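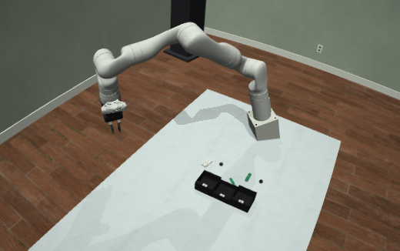
Robot arm at its work surface, wooden floor behind

From: Damilola Edet
To: Gutivell Readers list
Date: 21/06/2026
Subject: Re: Giving up on a book halfway

Hello all,

What a lovely lot of replies to come home to! I've had the kettle on twice just getting through them, and I wanted to add my bit before the thread wanders off to cookbooks again (not that I mind when it does).

Wernow wrote:
> I've been stuck in the same family saga since April. It runs to 745 pages
> and I'm not even at the wedding. My rule used to be 50 pages and out, but
> I'm well past that and it feels rude to quit now. Does anyone here
> give up on a book late in the piece? And do you put it on your list?

Oh Wernow, yes, I do, and I used to feel dreadful. I was brought up to finish what was on my plate and I think books got lumped in with the pumpkin. I've abandoned five so far this year, one of them with only a chapter to go, and I can't say I've lain awake over who inherited the farm.

I do write them down, though. They go at the back of the same exercise book as the finished ones, with the page I reached and a word or two about my mood, and a couple of times I've gone back years later and loved the thing. The colour of the ink changes as you flip through, so I can tell which ones I picked up again (green was my hospital year, when I read nothing but short mysteries).

If you'd like to stick with the saga, my neighbour's trick is to read seven pages with breakfast and then put it well out of reach. It's slow going but you do get to the wedding eventually, and you can have something more cheerful on the go at night.

Also, whoever was asking after the second Bravo novel, I have a spare paperback with a bit of a cracked spine and I'm happy to post it. Just email me off list with your address.

Warm wishes, and happy reading in whatever order you like,
Damilola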